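Week 4 - collecting demonstrations (notes, rough)

Recap from last time: a policy trained by imitation only knows what's in the examples. Garbage in etc. Today = where the examples come from, how many, how you keep them usable.

Terms
Episode - one attempt at one task, start to finish.
Demonstration - an episode done by a person, with the actions recorded.
Coverage - how much of the real world's mess your episodes touch. Hard to put a number on, see reading.

Why hand-held grippers
Teleop is slow. Person sits at a station, drives an arm, gets tired. With hand-held grippers you carry the tool into a real home and do the chore, no arm needed on site. Two grippers, one per hand, camera on the tool. Fingers on the tool should match fingers on the robot as close as you can get, otherwise the contact data doesnt transfer.

Running case for this unit is Flovia, the laundry set. Socks mostly. Soft, they fold over themselves, similar ones get mixed up. Good test of whether your labels mean anything.

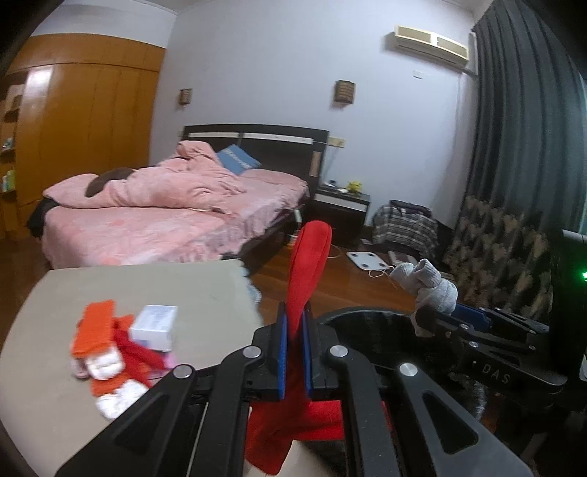
Tsutomu Nishimura: I'd push back on chasing episode counts. Give me 30 homes with a few episodes each before 1000 in one bedroom. The model learns the bedroom.

Fair, and it's the main argument of the unit. Write it down. Counterpoint is cost - every new place means travel, setup, calibration again. Plelness went the other way (one room, lots of repeats) and got a policy that did fine untill they changed the lighting. We compare both in lab.

Before you record
- charge both grippers, check clocks agree. If the 2 streams drift you can't line up left and right hand later
- wipe the lens
- open and close the jaws fully once, gives you the zero for width
- write the task sentence BEFORE starting, not after

While recording
- move at normal speed, maybe a bit under. No jerks
- keep the thing you're grasping in view
- if you drop something, pick it up and keep going. Recoveries are worth having, tag them
- change the starting pile every episode

Throwing stuff out
Skandska set: 81 episodes in the first batch, about 30 unusable. Mostly tracking loss near plain walls, some with no task sentence. Don't delete, move to a rejects folder with a reason. You will want the reasons.

Lab for next time
Groups as before. Record a short batch of sorting episodes, any soft items. Hand in the log, the rejects list and one paragraph on what you'd vary next. Grippers are in the Shibata room, sign them out, back by 5 pm.

Reading: unit packet, the section on coverage. Skip the appendix.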